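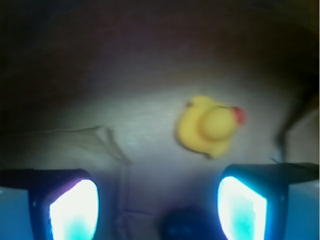
Rubber duck, cloth and the two fingers of a Petard arm, bench side.

Petard arms at Flekunham: your questions

Compiled by Bouchra Salem, packing floor. Last updated October 9, 2021.

Am I being replaced by something that picks up ducks?
No. Packing jobs are safe until April at the least, and we have that in writing from Zudier. What happens after April is the question everyone asks next, and the reply so far has been "we'll talk in the new year".

Why ducks?
We sell them. Line 2418 is bath toys, and soft, round things are what the arms find hardest. Boxes they learned in a morning, which was a bit insulting to those of us who took a week.

What does my shift look like now?
You look after the arm on your bench, clear anything it drops and pack whatever it refuses. Gift wrap stays with people. So do complaints.

How fast is it?
The target is 170 items an hour. Please don't race it. Two of you have tried and one of you needed physio.

Will my pay change?
Bench minders get an extra 60 pence an hour. Yes, we asked for more.

Can I switch it off?
Yes, and you should if you're worried. Red button, left of the bench. You won't be asked to justify it, although you will be asked to fill in a form.

Do the pads have to be that bright?
Apparently so. If the glare gives you a headache, tell your shift lead and swap benches.

Who do I ring when it stops?
Extension 744. Don't reach between the fingers, even if the duck is right there.

Does it have a name?
Officially, no. The night shift's suggestions have been read and will not be published.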